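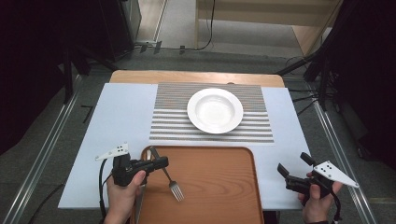

**Setting a small table with a tray and a placemat, help!**

Lilla Somogyi

I just got a striped placemat and a wide-rimmed white bowl and I love them! My table is tiny though, and I carry everything over on a wooden tray. Does the tray stay out, or do I take it away? And where does the fork go? My sister is coming to dinner, so there will be 2 of us.

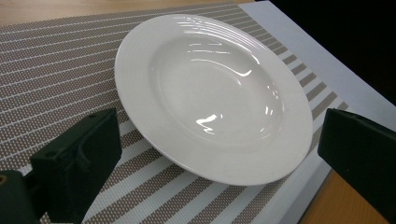 Can you serve pasta in a wide-rimmed soup bowl?

Absolutely, it's what I use every time! The rim gives you a clean place to hold it, and sauce stays in the middle.

**Jakab**

Fork on the left, tray back in the kitchen. Done.

**Nudow**

Oh, I love this kind of thing! Jakab is right about the fork, but I'd keep the tray if you have the room. Mats first, then bowls, then forks, and bring the food last (hot bowls on a tray while you're still moving mats is a mess waiting to happen).

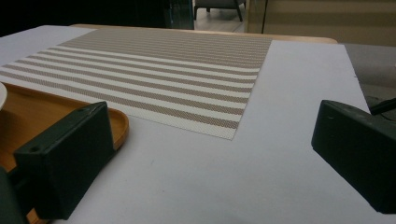
How do you clean a woven vinyl placemat?

Wipe it with a damp cloth and a drop of dish soap, then lay it flat to dry. Don't roll it up damp!

Mine is 36 cm deep, by the way, so measure your table before you buy a second one. 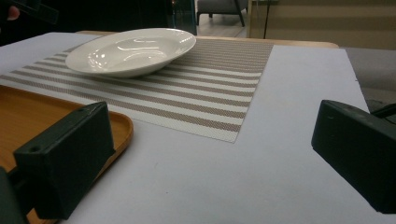 Small tables are my favorite to set, because a couple of nice things fill them up so fast! Put the mat down first and slide it around until it feels right. A wooden tray can sit at the left with the bowl just beyond it on the stripes, and there's still pale tabletop showing off to the right for a glass or some bread. Try it before your sister gets there and move stuff until you like it. Have fun, and tell us what you cooked!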